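Unit 5 handout. Looking after the two-arm cable cell
Feven Mekonnen, Cluvton lab course, May version (replaces the one with the wrong jaw gap in it)

Read before your bench slot. Not everything gets covered in the talk.

Task recap. Full box on the right, tangled power cords. Receiving box on the left. Right arm pulls one cord, carries it over, lets go. Left arm stays parked with fingers open unless your group is doing the two-handed version. Target per cell is one cord per cycle, no passengers.

Start of slot
- Power up controllers, wait for both arms to report ready. Don't jog one while the other is still booting.
- Home both grippers. Open, close, open. Listen for the click at full open, if it grinds stop and get me.
- Look at the finger screws. They work loose. Snug with the short driver, a quarter turn at most, the threads in the fingers are soft.
- Pads: wipe with a damp cloth, let dry. Cord jackets leave a film and then the plugs slip.
- Boxes against the tape marks underneath the cloth, feel for them. Open side facing the arms, flaps back.
- Cloth flat. A fold under the box tips the floor and your release height is off.

Wrist camera check. Park over the receiving box, fingers spread, and look at the live view. You want both fingertips low in the picture, one each side, and the box floor visible between them. If only one finger shows the mount has rotated, loosen the collar and bring it back before you touch any software.
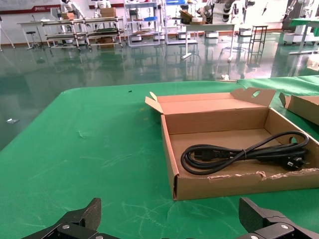 Eun-seong Lim wrote in the margin of the last version that the collar check should come before homing, as a rotated mount can snag its own lead on the first full open. Fair, and I'd do it in that order if your slot is short of time. Homing first is still fine if you've looked at the lead.

Release height. Set it so the cord goes down onto the cardboard and doesn't drop. Teach the point with a cord in the jaws, not empty. Groups keep teaching it empty and then wonder why the loops fold under.

Grip force. Leave it at the value on the Standora sheet. If a plug slips, it is nearly always the pads. Clean first, then ask me about force.

Picking. Come straight down on the pile, slow for the last bit. Close, pause, lift. The pause matters, gives the loops time to settle off the fingers. Watch for a cord hanging over the front of the full box, a loop there can get caught by the forearm on the way back. Tuck it in by hand, with the cell PAUSED. 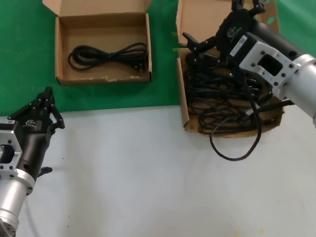 Lift limit is set in the Rovero config file, under pick. Set it high enough to clear the side wall with the tail hanging, then add a bit. The tail is longer than you think. Save a copy of the file with your group letter on it before changing anything, two groups overwrote each other last term.

Trailing cords. Sometimes the far end stays in the pile while the near end is already over the other box. Do not speed up to yank it free. The load goes into the bracket bolts, and thats how the bracket gets out of square. Procedure:
- pause
- lower a little to take the strain off
- free the tail by hand or back the arm up and re-pick
- log it as a snag, with the cycle number
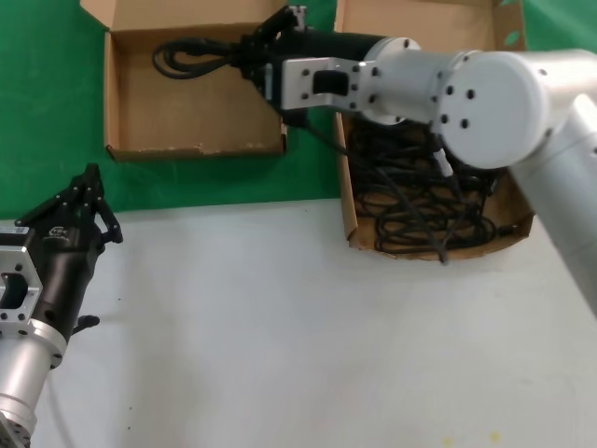 Bracket bolts. Check every 800 cycles, counter is on the status page. Cross pattern, small torque wrench, value on the sticker inside the toolbox lid. After that re-run the touch-off on the tabletop, both arms, even if you only did one. If touch-off disagrees by more than 2 mm from the log don't run, come find me.

Boxes wear out. Ragged front edge is ok for a while. Swap when the wall leans in or the floor bows. Spares are the Czerwiński ones, same footprint, slightly taller so re-teach the release hieght.

End of slot
- Cords back in the full box
- Arms to park, grippers open
- Cycle count and snags in the log, initials
- Controllers off last

For next time: bring your snag log from at least 36 cycles. We'll plot snags against lift speed, one curve per group, so write the speed down as you go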